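Section 4: Sorting a Mixed Bin

Welcome to the fun part! If you have worked through Sections 1 to 3, your Lekodum tubs are labeled, your shelf is up, and you have one big bin of odds and ends waiting for you. This section takes you from that bin to a tidy set of tubs. It works for a playroom, a classroom, a lost-and-found corner, or the back of a thrift shop (Rosalie Gisler tried every step in hers, and a good many of the notes are her doing).

What you need

- One mixed bin, any size, with a flat floor
- 10 Lekodum tubs with lids
- The label sheet from the front pocket of this guide
- A soft cloth and a bowl of warm soapy water
- A Phillips screwdriver for battery covers
- A small dish for screws, buttons and loose batteries
- A towel or sheet to spread next to the bin

4.1 Before you start

1. Set the bin on a level surface. If it has sloping walls, so much the better, because small things slide down to where you can reach them.

2. Spread the towel on the side of your stronger hand. Line up the tubs behind it, lids off, labels facing you.

3. Put the small dish somewhere it won't get knocked. It fills up faster than you expect!

4. Look into the bin for a minute before you touch anything. It feels like a waste of time the first go, and then you start spotting the hard things early: the thin ones lying flat, the soft ones with something hidden beneath them.

Caution: Never plunge a hand into a full bin you haven't looked through. Broken plastic, open pins and cracked glass all hide under soft toys. Wear work gloves if you don't know where the bin came from.

Note: Do not tip the bin out onto the floor. We know it's tempting. Nia Morris tipped out a whole bin of craft supplies on a Sunday and was still finding beads in November.

4.2 The first pass

The first pass is for big, easy things, and it is wonderfully quick.

1. Take out anything larger than your hand. Lift it straight up so that it doesn't drag its neighbors along.

2. Shake each soft item gently over the bin. Knitted and bumpy fabrics are great at catching little parts.

3. Look inside every cup, box and pouch before it goes in a tub. Put what you find back in the bin to be sorted with the rest.

4. Place each item in the first tub whose label fits. If you have held something for longer than 10 seconds, put it on the towel and carry on.

Note: The towel is for undecided things only. When it's full, stop and clear it before going back to the bin.

4.3 Choosing the right tub

Most items sort themselves. These are the ones we get letters about:

Cups and tumblers go in KITCHEN, even the bright plastic ones that live with the toys. If a cup belongs to a play set, keep it with the set.

Soft toys go in SOFT. A toy with a battery pack goes in POWERED, with the batteries removed and stored separately.

Wallets, card holders and small purses go in PERSONAL. Open them flat, check each pocket, and close them again before storing.

Bottles and tubs with contents go in CHECK, standing upright. Read the label first. If the print has faded too far to read, keep the container apart from the others and don't open it near food.

Caution: Button batteries are dangerous if swallowed. Put them in a lidded container, out of reach of children, the moment you find them.

4.4 The second pass

By this point you can see a good stretch of the bin floor, and it's a lovely sight. What's left tends to gather in loose clusters near the walls.

1. Pick one cluster and finish it before moving to the next.

2. Start with whatever is on top or leaning. A cup on its side can be lifted by the rim, with a finger inside and a thumb outside.

3. Stand next to the corner you are working on. Reaching across the full width is hard on the back, and you'll knock over anything that is standing up.

4. For flat things, slide them toward a wall until one edge rides up, then pinch that edge. Rhiannon Bellis taught us this one and we use it every single time.

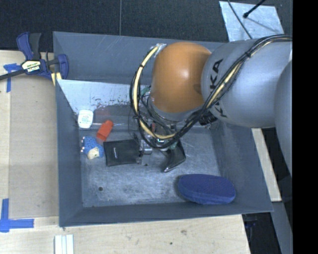 5. Keep going until only crumbs and dust remain. Scuffs on the floor of the bin are harmless, so don't scrub at them. Wipe once with the soapy cloth, once with clean water, and leave the bin to dry before you put anything back in it.

4.5 Clearing the towel

1. Ask whoever uses the room to join you for this bit, if they're around. Children are especially good at knowing which lid belongs to which box.

2. Give each item a tub, a new owner or a place in the donation bag.

3. Up to 3 items may go in the tub marked LATER. Emrys Prothero would like it known that he argued for more.

4.6 If something goes wrong

A tub is overflowing. Split it by size and write a new label. Blank ones are on the back of the sheet.

Everything is ending up in LATER. Your labels are too narrow. Swap two of them for broader ones and try again.

A lid won't close. Check the rim for a trapped strap or a bit of thread. Don't press down on the middle of the lid, as the clips can bend.

The bin still smells musty. Sprinkle in baking soda, leave it overnight, and wipe it out in the morning.

When the lids are on, stack the tubs no more than three high and go on to Section 5, Labels for Shared Rooms.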